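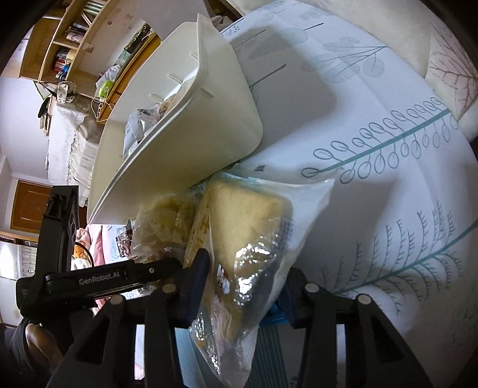 CLUDULDALE, 5 September 2022

The **Cluduldale open day** was a public demonstration of hand-held grippers used to gather examples for robot training. It was hosted by Magnusson, a small automation firm, and covered the company's Kakach program, which aims to teach machines to tidy and sort household goods. Visitors were shown packaged snacks being handled over printed bedding. The event drew 400 visitors over two sessions and is remembered mainly for the gap between what was announced and what was shown.

## Background

Magnusson had promoted Kakach as "home robotics you can meet in person." Early notices spoke of a robot that would put away groceries. The wording was changed twice before the doors opened, first to "robot skills" and then to "the making of robot skills." The firm did not explain the changes, and some people who had signed up under the first notice said they never saw the later ones.

The program itself rests on a common idea. People do ordinary chores with a gripper in hand, the motions are recorded, and a machine is later trained on the recordings. Whether this produces a robot that copes with a kitchen it has never met is an open matter, and the open day offered no evidence either way.

## The demonstration

The main session was led by Itziar Mateos, who ran the Kakach recording work. The task was to move wrapped food items one at a time, using a gripper with two jaws joined by pivoting linkages. A cream-white plastic bin stood on a sheet printed with leaves and stems, with packets inside it and others lying nearby. One item was a thick yellow-tan block, much like bread or cake, in a clear wrinkled bag. A second gripper device in use carried the lettering "GenRobot.AI" on its long arm.

Mateos told visitors that soft, shiny packaging had been picked on purpose. Clear film is hard for cameras because it throws back light in bright spots, and a bag's outline changes whenever it is squeezed. This is a fair point and was perhaps the most useful thing said all day. It also sat badly with the firm's handout, which described snack sorting as a "solved warm-up task."

Each session lasted 30 minutes, with 15 set aside for questions. Most of the questions in the first session concerned price. Mateos declined to give one and said there was no product to sell yet.

## Claims and criticism

The handout stated that a new chore could be taught from 10 recordings. Herman Goh, who wrote up the visit for the newsletter of the Doson makers' club, asked what "taught" meant in that sentence. He was told it meant that the machine had finished the chore at least once. Goh's account notes that a coin can be made to land on its edge by the same standard.

He raised three other objections:

- No failure rate was given for any task, in the handout or in the talk.
- The skill on display belonged to the people holding the grippers. A person corrects a bad grip without thinking, and a viewer can easily credit the tool for it.
- Nothing was said about how bedrooms and other private rooms would be handled if recording moved into customers' homes.

Magnusson replied to the first point only. The company said its figures were "still being settled" and would be released in October. Goh printed the reply in full and added that he would keep the page open.

Not all of the response was unfriendly. Several visitors liked being able to hold a gripper and try it on a packet themselves, and a few came back for the second session. Teachers in particular asked for copies of the handout. Even Goh allowed that the jaws closed on thin film better than he had expected — though he was careful to say that he was the one closing them.

## Format of the day

Entry was free, with names taken at the door. Groups were kept small enough to stand near the bedding, and those at the back complained that they could hear the talk but see very little. A planned side-by-side trial, in which a robot was to repeat the chore shown by hand, was listed on the printed schedule for both sessions. It was dropped from both. The posted notice gave the reason as "timing."

## See also

- Kakach (program)
- Magnusson
- Doson makers' club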